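**Ticket: Linker Greifer schließt bei Fernsteuerung zu spät, Aufnahmen unbrauchbar**

Projekt: Fekine
Standort: Eltau, Tisch am Steckdosenkanal
Gemeldet von: Wakana Uchida
Status: in Beobachtung
Betrifft: Steuerarme Higuchi, Aufnahmesoftware Sekero

### Problem

Beim Vorführen der Aufgabe "Dose mit Spiellebensmitteln" kommt der Befehl zum Schließen am linken Greifer verspätet an. Die Bewegung des Arms selbst ist nicht verspätet, nur der Greifer. Ich drücke den Griff am Steuerarm, der Arm folgt sofort, aber die Finger bleiben noch einen Moment offen. Dann schließen sie schnell und meistens neben dem Rand der Dose.

Rechts ist alles normal. Ich habe die Aufgabe mit dem rechten Arm allein geübt und konnte keinen Unterschied zu früher bemerken.

Von den 11 Aufnahmen am Vormittag habe ich keine freigegeben. Sie liegen im Ordner "pruefen" und sollen bitte nicht in das Training gehen. Die Abspielung in Sekero sieht auf den ersten Blick gut aus, deshalb schreibe ich das ausdrücklich.

### Erwartetes Verhalten

Der Greifer schließt gleichzeitig mit dem Griff am Steuerarm, so wie im September. In der Datei soll der Sollwert des Greifers zum gleichen Zeitpunkt stehen wie die Gelenkwinkel.

### Aufbau

Am Aufbau wurde für diese Aufgabe nichts umgestellt. Braunes Papier auf dem weißen Tisch, die Dose ungefähr in der Mitte, der Ständer mit den Bechern auf der Seite des rechten Arms. Der Deckel der Dose ist am Anfang offen. Die Becher gehören zu einer anderen Aufgabe und werden bei dieser nicht angefasst.

### Protokoll

**9:20** - Beide Steuerarme neu gestartet, Nullstellung gemacht. Fehler bleibt.

**9:45** - USB-Kabel vom linken Steuerarm gegen das Kabel vom rechten getauscht. Fehler bleibt links. Also liegt es nicht am Kabel.

**10:05** - Steuerarme vertauscht, das heißt: mit dem rechten Steuerarm habe ich den linken Roboterarm geführt. Das ist sehr ungewohnt, man muss langsam arbeiten. Der linke Greifer ist trotzdem verspätet. Damit scheint mir auch der Steuerarm nicht schuldig zu sein.

**10:30** - Greifer direkt aus dem Servicefenster geöffnet und geschlossen, ohne Fernsteuerung. Keine Verspätung, auch nicht nach vielen Wiederholungen. Die Mechanik ist nach meiner Meinung in Ordnung.

**10:50** - Aufnahme in Sekero ausgeschaltet, nur gesteuert. Verspätung ist weg! Aufnahme wieder eingeschaltet, Verspätung ist wieder da.

**11:15** - Das Gleiche noch einmal gemacht, damit es kein Zufall ist. Gleiches Ergebnis.

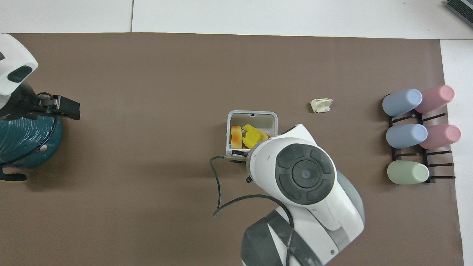 Ansicht der festen Kamera:
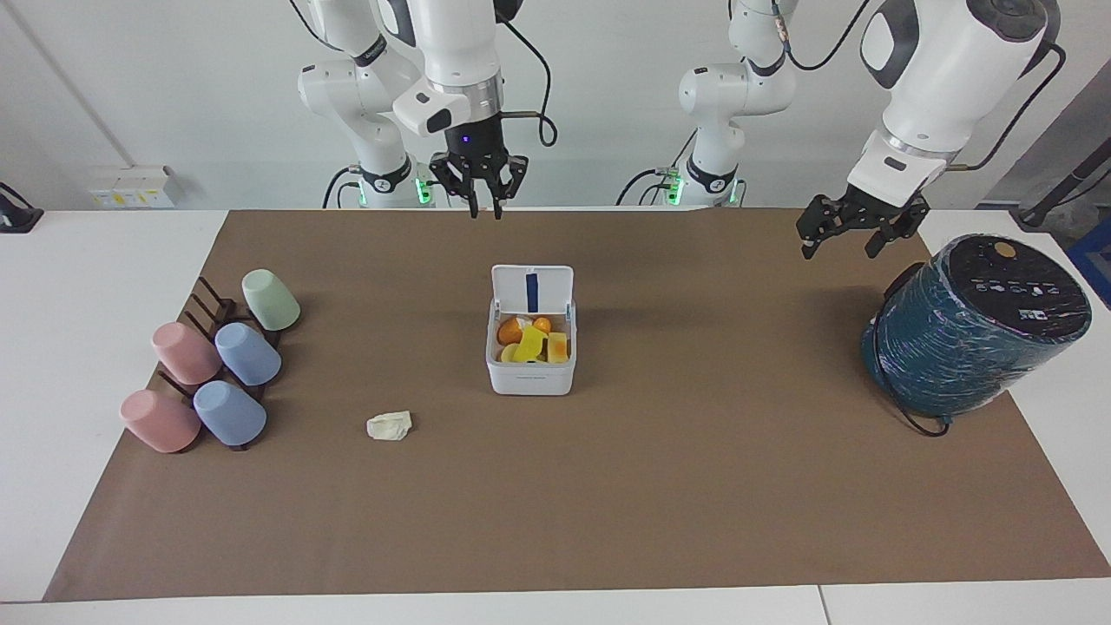
**11:40** - In den Einstellungen von Sekero habe ich die Filterung des Greiferkanals gefunden. Links steht "glätten: stark", rechts steht "glätten: aus". Ich habe diese Einstellung nicht geändert und im Schichtbuch steht dazu auch kein Eintrag. Möglich ist, dass sie mit dem Profil für die Becher gekommen ist, denn dort haben wir früher mit Glättung gearbeitet, damit der Greifer die weichen Ränder nicht so stark drückt.

**11:55** - Links auf "aus" gestellt, Profil gespeichert, Sekero beendet und neu geöffnet. Einstellung steht wieder auf "stark". Das Profil wird offenbar nicht geschrieben, obwohl die Meldung "gespeichert" erscheint.

**13:10** - Profil als Kopie unter neuem Namen gespeichert (fekine_dose_neu). In der Kopie bleibt "aus" erhalten. Mit der Kopie ist die Verspätung nicht mehr zu bemerken, auch mit eingeschalteter Aufnahme.

### Antwort vom Support Sekero

> Vielen Dank für die genaue Beschreibung. Die Glättung wirkt nur, solange die Aufnahme läuft, das erklärt Ihre Beobachtung von 10:50. Bitte prüfen Sie, ob die alte Profildatei schreibgeschützt ist. In diesem Fall zeigt das Programm leider trotzdem die Meldung "gespeichert". Der Fehler ist uns bekannt und soll mit der nächsten Version behoben werden.
>
> Noch eine Frage: Wird in Ihren Dateien der geglättete oder der rohe Griffwert abgelegt?

### Meine Antwort

Die Datei war schreibgeschützt, danke. Sie kam aus der Sicherung zurück, als wir den Rechner gewechselt haben, und ich vermute, dass die Rechte dabei falsch gesetzt wurden. Ich habe das bei den anderen Profilen kontrolliert, es sind zwei weitere betroffen. Beide sind jetzt korrigiert.

Zur Frage: Abgelegt wird der rohe Wert. Das ist für uns der unangenehme Teil. In der Datei schließt der Griff zum richtigen Zeitpunkt, auf dem Video der Kamera schließt der Greifer später. Ein Modell lernt daraus eine Zuordnung, die es bei richtiger Einstellung gar nicht gibt. Man könnte die Werte nachträglich glätten, aber ich habe beim Steuern die Verspätung nach einiger Zeit ausgeglichen und früher gedrückt, ohne es zu wollen. Das bekommt man aus den Daten nicht mehr sauber heraus. Ich möchte die Aufnahmen vom Vormittag deshalb löschen und neu machen.

### Noch offen

- Aufnahmen aus dem Ordner "pruefen" löschen, wenn die Projektleitung zustimmt. Bis dahin nicht verschieben.
- Zwei Durchgänge mit dem Profil fekine_dose_neu, jeweils mit einer anderen Person am Steuerarm. Ich bin an die Verspätung schon gewöhnt und drücke wahrscheinlich noch zu früh.
- Prüfen, ob die Becher-Aufnahmen aus Oktober auch mit "stark" gemacht wurden. Im Kopf der Datei steht nur der Name des Profils, nicht sein Inhalt.
- Wunsch an Sekero: Bitte den Wert der Glättung in jede Aufnahme schreiben.

### Nachtrag, 16:25

Der erste Durchgang ist gemacht. Der linke Greifer fasst den Rand der Dose jetzt dort, wo man ihn fassen möchte. Beim Zumachen des Deckels rutscht die Dose noch manchmal auf dem Papier weg - das war aber auch im September so und gehört nicht zu diesem Ticket. Ich lasse den Status auf "in Beobachtung", bis der zweite Durchgang fertig ist.

W. Uchida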